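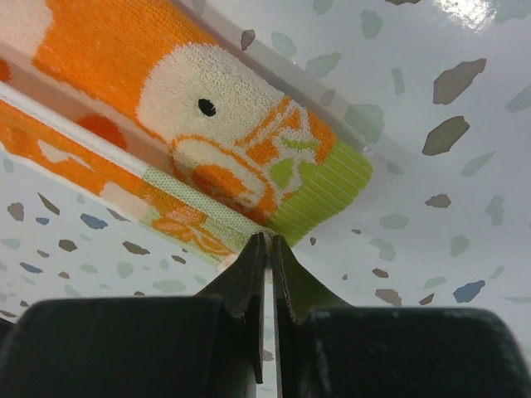 Review: Provard wrist camera and finger kit, after 400 sock examples

I bought the Provard kit in November to replace a wrist camera I had been holding on with cable ties. It comes with a small camera, a bracket, two pairs of gripper fingers, a hand controller for driving the arm, and a copy of their recording software, Skikavura. I paid full price for it and have no connection with the company.

My use is narrow. I am gathering examples of an arm picking up and folding socks, to train a policy that can pair and fold a small pile without help. All of the recording is done by hand: I drive the arm with the controller, the software saves the camera view and the joint positions together, and I keep or throw out each run when it finishes. So far I have kept 400 runs. Iman Ait Brahim has been training on them and sending me lists of what to record next.

Setup

The bracket went on without trouble and the screws are a decent size. The cable is too short. If your arm has any reach at all you will need an extension, and the first one I tried dropped frames until I swapped it for a shielded one. Allow an afternoon, most of it for calibration. The printed instructions skip a step between mounting the camera and running the calibration (you have to home the wrist first), but the version on the support page has it.

The view

The camera sits close to the fingers, so the fingertips are always in view along with whatever is just ahead of them. For socks this works well. The ribbed cuff is usually what I want to grab, and I can line the tips up with it before closing. On a patterned knit, the stitches are clear enough that you can tell where one layer stops and the next starts, even when the sock is folded over on itself.

The finger housings take up both bottom corners and are well out of focus. I lose a fair bit of the picture to them. Iman crops some of it off before training and says it makes little difference either way, but I would have liked the camera a touch higher on the bracket.

Glare is the bigger complaint. My work surface is a glossy white terrazzo pattern and the light leaves a bright patch on it. The exposure setting is automatic by default and it hunts when the arm moves over that patch. Lock it. The option is in Skikavura under Device, two menus down, and it doesn't stick after a restart, so you have to set it every session. I forgot once and recorded 62 runs before I noticed the brightness drifting. We kept them as a separate batch.

I did think about covering the surface with a plain mat. Iman asked me to leave it, on the grounds that the finished policy shouldn't depend on a tidy background. Pale chips in grey and green and blue give it plenty to ignore. If you only want quick results, a matte surface would be easier on the camera.

The fingers

Both pairs are the same shape, one with a soft coating and one without. The bare ones get under a cuff more easily. The coated ones hold better on smooth cotton but tend to drag a thick knit along the table before they pinch. I settled on the bare pair for everything, mostly so that the examples would match each other. There is some wear along the edge now, which is fair for the use they get.

Recording software

Skikavura does the basic job. Start, stop, keep, discard, and a text box for notes. Keyboard shortcuts exist and you should learn them on the first day. Each run gets a label from a list you write yourself, and I use 8 of them, covering how the sock starts out: flat, folded over, inside out, bunched up and so on. You can't edit a label afterwards without exporting the lot, which cost me an evening.

Export to the Pernar format worked first time. Export to plain video and a spreadsheet also works but is slow.

Compared with the Pringle

I borrowed a Pringle mount for a week before buying. Its picture is sharper and its cable is the right length. Its software is worse, and it crashed often enough that I stopped doing sessions longer than 90 minutes – I was losing the tail end of them. For a few still shots I would take the Pringle. For recording the same job over and over, the Provard is less bother.

Support

I wrote to them twice. The reply about the exposure setting came the next morning and said a fix was planned. The one about the cable told me to buy an extension.

Rating: four out of five. I would buy it again, with a longer cable in the same order.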